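Home Topics Unanswered Tags Log in

Does anyone vary the layout on purpose when collecting arm demos?

Last updated 2020-11-05

Oluf Holst

Hi all, first post in this section, so be gentle. I'm trying to repeat the clutter result from the Plitix write-up, the one where a policy trained on messy tabletops beats one trained on tidy ones even when both see the same number of demos. My version is small: 325 demonstrations so far, one humanoid, one table, reaching for a block with the right hand while other stuff lies around it. I hold out 40 layouts for testing.

My trouble is that my cluttered policy is doing worse than the tidy one! I've been leaving the bottles, the box and the doll alone for a whole batch and only moving the foam cubes, which is quick, but now I'm wondering if that counts as clutter at all. The same table from two viewpoints:
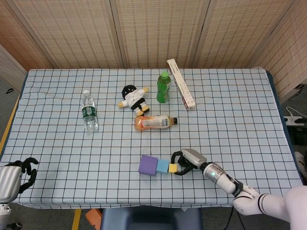
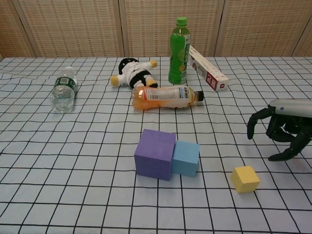 I change the cubes after every demo and everything else after every 100. Should I be moving the lot every time? It would slow me down a good bit, and I'd like to get to 1000 before the lab in Flivcombe wants its table back. Also, does the grid on the cloth hurt? I like it for putting things back where they were, but I worry the network is using it as a ruler.

Heiðrún Lund

Yes, move the lot. We had nearly the same problem in June. With fixed clutter the network learns where the block is compared to the bottle (a big upright bottle is a very handy landmark!), and then your held-out layouts pull the rug out from under it. Try a cheap test first: take a layout the policy does well on, shift one tall bottle by a hand's width, leave the cubes alone, and see if the reach drifts. Ours drifted toward the bottle every time.

You don't need to be fancy about it either. I shuffle two or three things between demos and do a full reset every ten or so. On the cloth, I'd keep it for now and swap in a plain one for part of the test set, so you get a number for it and can stop worrying. Grímsdóttir's thesis has a chapter on that if you can find a copy.

zustumine_fan

just use more demos. worked for me on Zustumine but that was a gripper not fingers so idk

Oluf Holst

Thanks Heiðrún, I'll do the bottle test before I record any more.

Back to top Related Ask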